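Cludar gripper trials - README

Hi, and thanks for grabbing this! Cludar is my set of simulated runs for comparing two grippers on the same arm, in the same room, with the same stuff on the table. I started it in August after one argument too many with Dace Dzene over which gripper file we should keep using.

What you get

There are 1000 episodes in total. Each one is a folder with the joint log, the gripper commands, the contact events and a short text file with the random seed. I kept 200 of them aside as a test split - please don't tune on those!

The two grippers are called Kavotetti (the narrow one) and Flutau (the wide one, softer pads, slower to close). Everything else stays put, controller gains included. I was tempted to tune the gains for each gripper, but then I'd have been comparing my own patience.

The table setup

The arm stands toward the back of the table with the shallow white tray next to its base. The slatted rack and the upright black square frame are the hard part, with the gripper coming in from over the rack. Small pieces like the thin white rod and the gray bent bracket go on the table in front, and so does the tiny white cube. 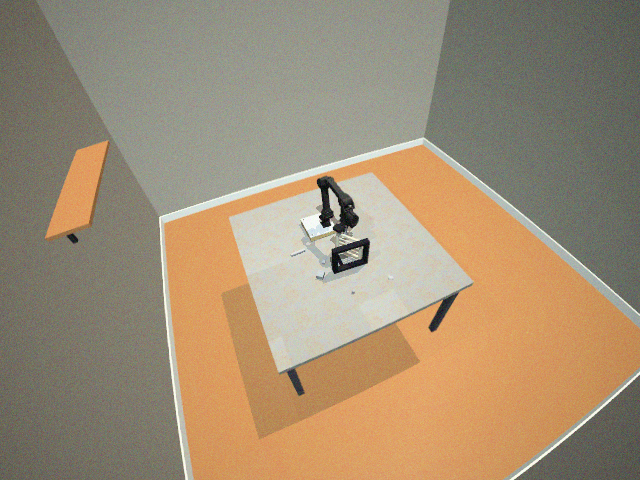
Running it

Unpack the folder, open the settings file and pick a gripper by name. Then start the replay script with an episode number. If the arm jumps on the first step, your physics step is too big (I did this twice, so check it first).

Known problems

The rod sometimes rolls when Flutau lets go of it. I left those runs in and tagged them "roll" in the notes file. Contact events for the rack slats are noisy, and I'd love a patch for that. Send fixes to me or Dace, we both read the tracker.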